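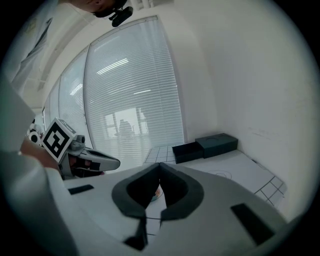

*Small round object with a pale rim, seen between two dark pads. White sleeve at left.*

# Print the thread size on the lid

A replacement lid is a cheap part with a short specification. It needs a diameter, a thread form, a liner material and a height. Most lids sold for household use give the diameter, and many don't give even that. The buyer is told that the lid fits "standard" jars, a word that covers several finishes that don't interchange.

I think the finish should be molded into every lid and every jar, in figures, at a size that can be read without a magnifier. The change to the mold is minor and is made once. The present arrangement moves the cost to the household, which pays it each time a lid is bought and doesn't seal.

In July, Miroslava Kobzar and I went through the lid listings on three sites that ship to our county. We found 1,114. Of those, 1,008 gave no thread form. A good share of the rest gave one that disagreed with the drawing on the same page. We did not buy them all, and I make no claim about how well any of them seal. The point is narrower: a buyer with a jar in hand and a ruler could not have picked the right part from the text.

Diameter alone is a poor guide. Two lids with the same nominal diameter can differ in the number of turns, in the pitch and in the depth of the skirt. A lid with a pitch slightly off will start on the jar, turn part of the way and bind. It feels tight. The liner may be touching the rim on one side only. For dry beans this doesn't matter much. For anything stored under vacuum it does.

The usual objection comes from the makers. Fedir Pavliuk, who spent years in packaging at Elell, put it to me in its best form: commercial buyers order by drawing number and never read the part, and household buyers wouldn't understand a finish code if they saw one. The first half is correct. The second confuses reading a code with understanding it. Few people can explain what the numbers on a light bulb base mean, but they can match them to the numbers on the old bulb. A finish code needs to be matched, and that is all.

A better objection is wear. Plastic threads deform, and an old lid with a correct marking may still fail. I accept this. A marking describes the part as made. It makes no promise as to the state of the part after 13 years in a dishwasher, and it would still tell the owner what to order next.

Histel marks its jars but leaves its lids blank, which is half of the job. Kyei marks both, in raised figures on the underside of the lid, next to the resin code. Those figures are small – I measured them at just under two millimeters – but they can be read in daylight. The Kyei lids cost some 30 cents more than unmarked ones, and I doubt that the marking accounts for the difference.

I would not wait for a rule. Store chains write their own purchasing terms, and one line in those terms would do more than a long hearing. Jar and lid to carry the same code, molded, not printed on a sticker. Stickers come off in the first wash.

*Lev Kravets, 30/08/2021*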